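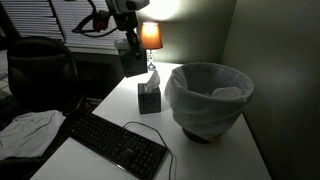

Manikandan Kamath

Final project report, Robotics and Society stream. Supervisor: Marlene Vasconcelos

1. What I set out to check

The Giltier guideline for arms working in furnished rooms has 49 clauses, and our lab adopted it in April. My project asked whether following it changes anything a person sharing the room would notice. I started out doubtful and I have moved a little, mostly on the clauses about lighting and clearance.

2. Lighting

Clause 12 asks for "adequate and even illumination of the work area". It gives no lux value and doesn't say where to measure. A desk lit by one small lamp at the back is bright behind the lamp's own foot and dim at the keyboard, and the chair beside it can be nearly lost in the dark. Is that adequate? Two assessors using the same checklist gave me opposite answers, and both could quote the clause in their favour. I'd replace it with a minimum reading of 300 lux, taken at the front edge of the desk and at the nearest seat. The arm may cope without it. A person walking in needs to see where the arm is.

3. Things on the desk

The guideline wants the surface "cleared of items not involved in the task". Real desks have a keyboard with its cable looped across the top, a lined wastebasket somebody has put up there, a second tissue box that matches the one in the gripper. Clearing all that produces a tidy test and tells us very little about homes or offices. I would keep the clutter and write down what it was. Cables deserve their own clause – at present they share half a sentence with rugs.

The lamp is the item I'd argue about. A held box passing close to a fabric shade on a slender glass base is exactly the case a clearance rule should cover, and clause 31 covers only "persons and fixed structures". A table lamp is neither.

4. The log

I went through 2,893 entries from the Maltton trial log. Of these, 530 had the pre-start check ticked with the comments field left blank. The Krishnan template makes the tick compulsory and the comment optional, so this should surprise no one. A blank comment doesn't prove the check was skipped, but it gives an auditor nothing to work with either.

5. Recommendations

Give clause 12 a number and a place to measure it.
Extend clause 31 to lamps, glass and anything else that tips.
Make the comments field compulsory, even if the entry is "nothing to report".
Drop the cleared-surface rule and ask for a written list of what was left out.

Marlene disagrees with the last one and her objection is fair: a list is only as good as whoever writes it. I haven't tested the revised wording on the Detgate arm, so the next group should treat it as a draft.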